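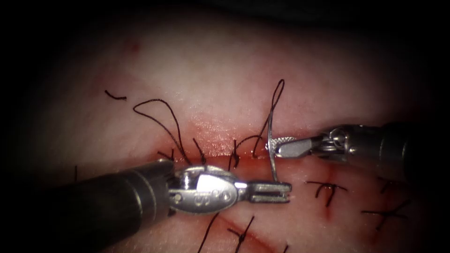 Plistgate's sensor fence goes live in August, but who will answer the alarms?

The Plistgate reserve will switch on 30 acoustic sensors along its northern boundary in August, in what the supplier, Tistura, is calling a turning point for poaching in the district. Rangers who work that boundary have heard about turning points before.

The sensors are meant to pick up gunshots, chainsaws and vehicle engines and send an alert to the control room at Gisen, where a duty officer decides whether to send a patrol. Tistura says the system can tell a rifle shot from a thunderclap. It has not said how often it gets that wrong. Asked for the results of the trial it ran last dry season, the company sent a two-page summary with no figures for false alarms and none for arrests.

There is also the matter of distance. The reserve covers 444 square miles, and its night cover consists of two vehicles, one of which was in the workshop for most of the spring. From Gisen to the far end of the northern boundary is a drive of around two hours on a dry track. An alert that reaches the control room in seconds does not shorten that drive, and a snare makes no noise at all. Patrols lifted 600 snares from the reserve last year, and snares kill far more animals there than rifles do.

Marion Semple, who ran ranger training at the reserve until she retired, said she had no quarrel with the equipment. "If it works, fine," she said. "But I have seen drones, I have seen collars, I have seen a radar that was going to change everything. It's in a shed. What we were always short of was people, boots and diesel."

The money comes from the Reisinger fund, which has paid for the sensors and the first year of service. After that, the yearly fee falls to the reserve. Management would not say what the fee is or which budget it will come out of. Ranger posts left empty at the start of the year have still not been advertised, and the field allowance has not gone up in three years.

In a written statement, management said the sensors would "support and not replace" foot patrols, and that staffing was under review. It gave no date for the review to finish.

Tistura plans to offer the same package to other reserves once Plistgate is running - before a full year of results is in. The fund said it expects to see a report from the reserve, but has not decided whether to make it public.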